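Folding Laundry With a Claw, One Sleeve at a Time

6/23/24

I've been squeezing things for a living since March, and my right forearm has never looked better. The job, if you want to call it that, is trying out hand-held grippers for this magazine: the kind you carry around your own home and work with a squeeze, so that a robot arm can learn the same move later from what the camera saw. I had two on loan, the Zisance and the Nomora, and I did my chores with both of them until my neighbors started asking questions.

Kitchen stuff first. Cups, spoons, the lid of the rice cooker. Both were fine! The Nomora closes faster and weighs less, and I liked it right away. The Zisance felt like carrying a full saucepan by the handle, and by the end of a morning I was switching hands every few minutes. I logged 175 tries with each one on dishes and dropped so little that I got cocky.

Then I moved on to clothes. T-shirts are easy enough if you pinch the hem and don't rush, but anything with padding is another animal. You close the fingers on a puffy sleeve and half of what you've grabbed is air, so it squishes down, slides, and you end up holding a tiny pinch of shell fabric and hoping.

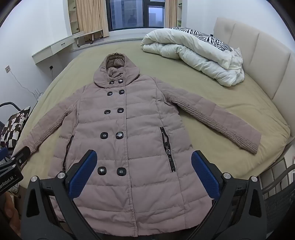

My rule for winter coats became sleeves first, then hood, then fold the bottom up. Going for the hem early just drags the whole thing toward you (ask me how many times I started over). Buttons are a nuisance too, because a finger pad that lands on one rocks to the side and lets go. Soft, grippy pads helped a lot more than a harder squeeze did, and I wish I'd swapped them in a week sooner.

The camera matters more than I expected. On the Nomora it sits low, and when I leaned in over the bed I lost sight of everything past the fingertips. Prajapati, the little shop that lent me the gear, sent over a taller bracket, and that fixed it, though now I bang it on door frames.

As for the software, I used Staltton on both. It threw out 5 of my first 508 recordings for shaky tracking, all of them from me walking too fast between rooms. Fair enough. I'm aiming for 1,000 before I give everything back, and for coats I keep picking up the Zisance, sore wrist and all. For dishes, give me the Nomora.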